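Two Days at the Floltdale Coffee Equipment Open House

Posted in Coffee Gear, October 2021

I have wanted to get inside the Heinonen workshop in Floltdale ever since I bought my first secondhand espresso machine from them, and this fall they finally opened the doors again. Two days, free coffee, more steam wands than I have ever seen in one building. I came home with sore feet and a notebook full of scribbles, and I would go back tomorrow!

The building is an old dairy on the edge of town. You come in past the loading dock, and the first thing you get is the smell, which is half fresh grounds and half descaler. Check-in was a folding table with name stickers. My sticker fell into a drip tray before noon.

The morning tour starts with the boiler benches. Heinonen rebuilds home and small café machines, and every one that comes in gets stripped down to the bare shell first. Our guide, Ilaria Testa, has a great way of explaining pressure. She ran the same coffee through the same machine at two settings and passed the cups around without telling us which was which. I picked the lower pressure one as my favorite, and so did the couple next to me (they run a bakery and asked much better questions than I did).

After that came the part I had been waiting for, the Cokach lever machine. I had only ever read about it. It's a spring lever with a small boiler, and pulling it down takes a real lean! My first shot gushed out in a few seconds and tasted like lemon peel. The second one, with a finer grind and a longer pause before letting go, was thick and sweet and I drank it far too fast. The price on the card was $2,649, so I patted it and moved along.

Lunch was soup and rolls in the yard, then back in for the grinder room. They had a row of Patari grinders set up with the same beans in each hopper, so you could go from one to the next and feel the grounds between your fingers. I always thought I was a machine person. I may be a grinder person. The flat burr model was loud but gave the most even grind by far, and the little hand-crank one held up beautifully for what it costs. 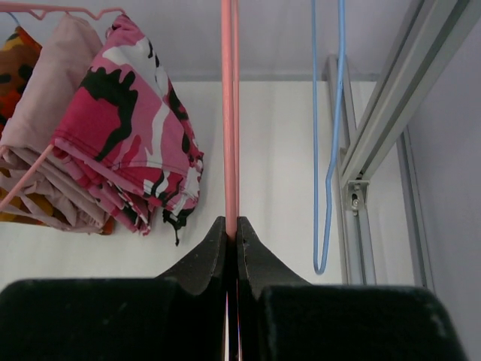

Ilaria Testa disagreed with me on the hand grinder, saying that it's lovely for one cup in the morning but that anybody making drinks for a full table will be sick of the crank within a week, and that she'd put the money toward an electric one, even a used one. Fair enough. I make one cup in the morning, so I'm sticking with my answer.

Day two was classes. I took milk steaming in the early slot and cleaning in the late one, and the cleaning class was the better of the two, which surprised me. I had been backflushing with way too much powder and never taking the shower screen off. When we unscrewed the one on the practice machine the back of it was black. I went home and did mine that same night, and I won't describe it here.

A few things if you're thinking of going next time. Classes are capped and the sign-up sheet went up in September, so get on their mailing list. The class ticket was $80 for the day and covered beans and milk. Parking is on gravel and fills early. Bring a water bottle, because after the fifth espresso you will want it badly. They'll also look over your own portafilter basket for free if you bring it along. I left mine in the kitchen drawer at home.

The parts counter stays open until the end of the second day. I bought a new gasket, a stiff brush and a bag of the house blend, and the bag is already half gone.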